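A Sweater's Worth of Patience: Talking with the Knitter Behind Dukby Yarns

She learned to knit from her grandmother in Lodurton, and for years she made nothing but scarves, because scarves (as she puts it) "don't have armholes."
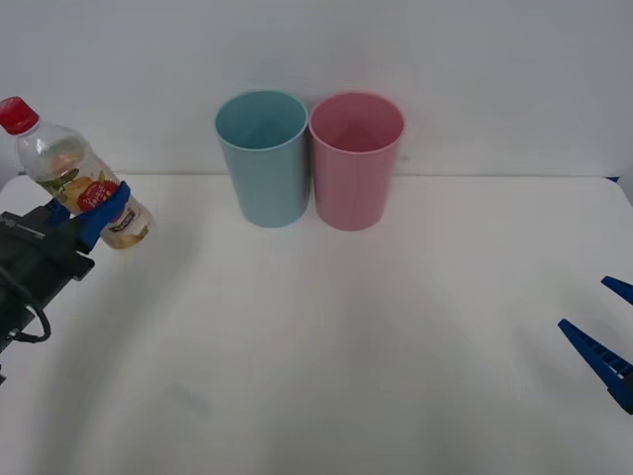
The first sweater came much later, one wet October, and it used 465 grams of wool and most of her evenings. "I ripped the collar out so many times the yarn went fuzzy," she told me, laughing. "My sister still wears it, bless her, and she keeps her hair down over the bad part."

These days she dyes her own skeins in a back kitchen in Guridberg and sells them under the Dukby name, and we got to talking about swatches, which I confess I skip. She was very kind about it! "Knit it, wash it, let it dry flat, and then measure," she said. "My Tanui cardigan starts with 350 stitches at the yoke, and you don't want to find out it's too big after that."

I asked what she has on the needles now. A baby blanket, it seems, in a slipped-stitch pattern with a border she keeps changing her mind about. "It was supposed to be done before the baby," she said. "The baby is walking."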